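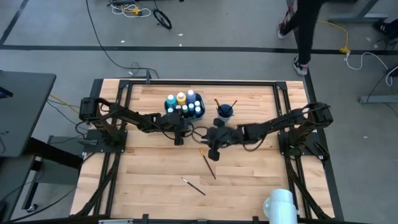

Two arms, one table and a bin of paint: the Cindero pair on art supply duty.

I wanted a robot that would clean up after me when I was nine, and I have never really stopped wanting one. So when the Cindero showed up on my list of things to try this fall (two black arms, a table frame, a box of brackets and more cable than I own drawers for) I may have said yes before I read the whole email.

The Cindero is a kit. Stiltero, the company behind it, sells it for $3000 to schools, makerspaces and small shops that want to teach a machine to do fiddly tabletop jobs. You get both arms and both grippers, the base plates, the rails that go around your table and a year of the software, which is called Cleltasora and which I have now mispronounced in front of a great many people. You don't get the table. You don't get a computer either, and I think that ought to be in much bigger type on the order page.

Putting it together took me 3 evenings. The rails are easy. They go together like good shelving, and once the corner brackets are tight the whole thing feels solid enough to lean on (don't). The base plates are where I lost my temper. The bolts go in from underneath, the manual shows them from on top, and I spent most of one evening lying on the floor with a flashlight in my teeth. Get a friend to hold the arm while you do it! It's heavier than it looks.

And then there's the teaching, which is the fun part. You move the arms through a job yourself, over and over, and Cleltasora watches and tries to work out what you mean. My job was putting away painting things: bottles and jars in the bin, brushes in the cup. I figured the bottles would be hard because there are so many of them packed in together. Nope! A bottle has a nice fat body and a cap, and the gripper seems to know what to do with that pretty early on.

Brushes, though. Oh, the brushes. A paintbrush lying flat on a tabletop is a mean little object. It's skinny, it rolls, and when one is lying across another you have to decide which to take first, something I do without thinking and the Cindero does with a great deal of thinking. The manual suggests 8 demonstrations for a new object. I'd given it that many by lunch and it was still pinching the air next to the handle. It got better once I started showing it brushes at every angle I could come up with, and better again when I quit rushing my own moves. It copies your bad habits, too. I have a lazy way of dropping a brush into a cup from too high up, and by the second week so did the robot.
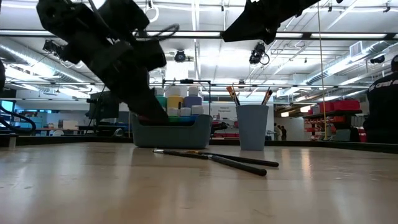 One reader who bought the kit in September wrote to tell me I was going too easy on it. The arms are fine, she said, but hers sat idle for two weeks while she waited on a replacement cable, and the help line kept sending her the same setup guide. She also thinks the price should include a second year of software. I asked Stiltero about the cables and was told spares are now packed in the box. Mine had one. I haven't needed it yet.

She has a point about the software. After the first year it's a subscription, and if you let it lapse you can still run the jobs you've taught but you can't teach new ones.

I also spent an afternoon with the Sokol, which costs over twice as much and comes already built. It's quieter, and its gripper is kinder to small things. If you have the budget and hate bolts, go that way. I missed the messing around, though, and the Cindero's parts are all ones you can swap yourself with a hex key.

Would I buy one for my house? No, my dining table is spoken for. For a classroom or a club with a spare corner and some patient people in it, yes, I'd put it near the top of the list. Budget for the computer, buy a sturdy table, and start with the bottles.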